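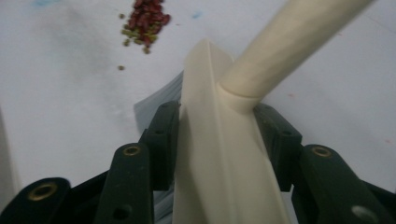
I went to the Sturkley open day in October because Ajith Ramasamy had been telling me for months that kitchen robots were nearly ready. I've heard "nearly" before. The demonstrators had a cream-colored plastic scoop held in a black gripper and pointed at a little heap of dried beans, dark red ones mixed with small green ones, on a plain white surface. I don't own a kitchen that tidy. One green one had ended up on its own below the pile, and I'm afraid I spent most of the talk looking at it.

Frida Vídalín ran our session, and she was patient with me. I asked what happens when the beans come in a torn bag at the back of a cupboard. "We're not there yet," she said — fair enough, but the sign by the door said "home-ready."

The session ran more than 2 hours with a coffee break. Ajith still thinks I'll have one of these within five years. I've bet him dinner, and I'll be the one cooking it.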